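ok moving thread. we got the apartment!! 2nd floor, Gerncombe Street, keys in July. rent is 2490 and yes I screamed a little

1/ first thing I learned – ask what the deposit covers. ours covers "general wear" and the guy at Ochoa Rentals could not tell me what that means. got him to put it in an email

2/ called 4 movers. Mondo wanted a flat fee plus stairs. plus STAIRS. per flight. the others never called back exept one who called at 5 am

3/ do not pay for boxes. liquor store, behind the school, ask before 9. strong ones with the dividers still in, good for glasses

4/ change your adress early. the bank took forever last time and I had a card floating around at the old place for weeks

5/ bedroom gets packed last. everybody says kitchen. no. you need to sleep 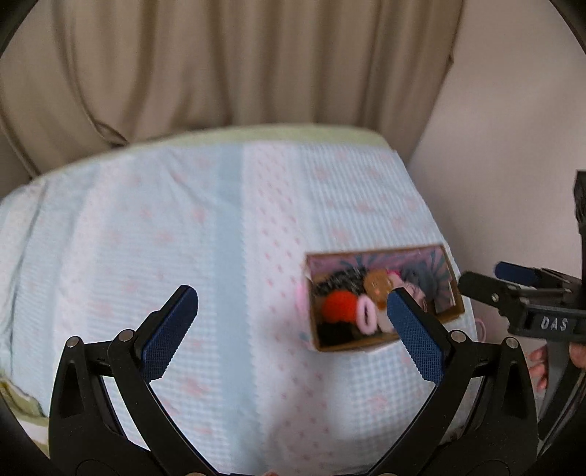
beige curtain, pale bedding, staying put till the end
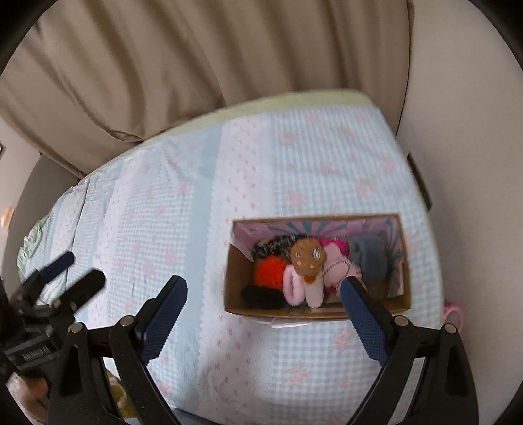
Ximena Pacheco says kitchen last, always, because you can sleep on a floor but you can't make coffee in a sealed box, and takeout for a week cost her more than the truck did.

ok fair. keeping one pan and the coffee stuff out then. still bedroom last

6/ utilities – call both places the same day. write down who you talked to. last time I paid for two electrics for a month and got none of it back

7/ anyone used Girnico for storage? need a small unit for two weeks, the dates don't line up. dm me

more when I've slept

Contact | © 2018 | Back to top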